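Storing and scanning old family papers at home

Work on a cleared, dry table. Wash and dry your hands first; skip hand lotion. Cotton gloves snag on brittle edges and are best kept for photographs and negatives.

Remove staples with a thin blade slid under the legs, never a staple puller. Rusted paper clips come off more easily if a strip of polyester film is put between the metal and the page.

Unfold letters one crease at a time. If a fold resists, stop and leave the sheet under blotting paper for a few days.

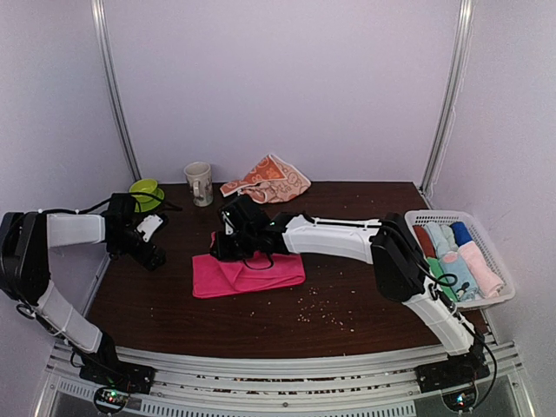
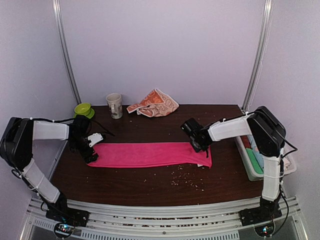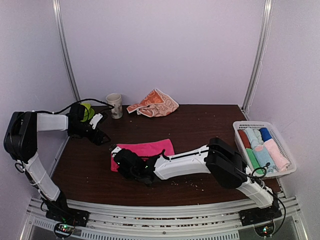
Scan letters and certificates at 300 dpi, small photographs and faint pencil at 400 or higher. Save the master as TIFF and make JPEG copies for e-mail. Turn off automatic sharpening — it thickens ink strokes and makes old handwriting harder to read.

Name files surname first, then year, then document type: moynihan_1911_census_p1. Use leading zeros for long runs. Tomás Moynihan keeps up to 4000 scans this way without any catalog software.

Write on the backs of photographs with a soft pencil only, near the edge, with the print face down on glass.

Store originals flat in acid-free folders, no more than 5 sheets to a folder if the paper is brittle. Attics and basements are unsuitable; an interior closet shelf is better. Check the box every June for silverfish and damp.

Keep one copy of the scans outside the house.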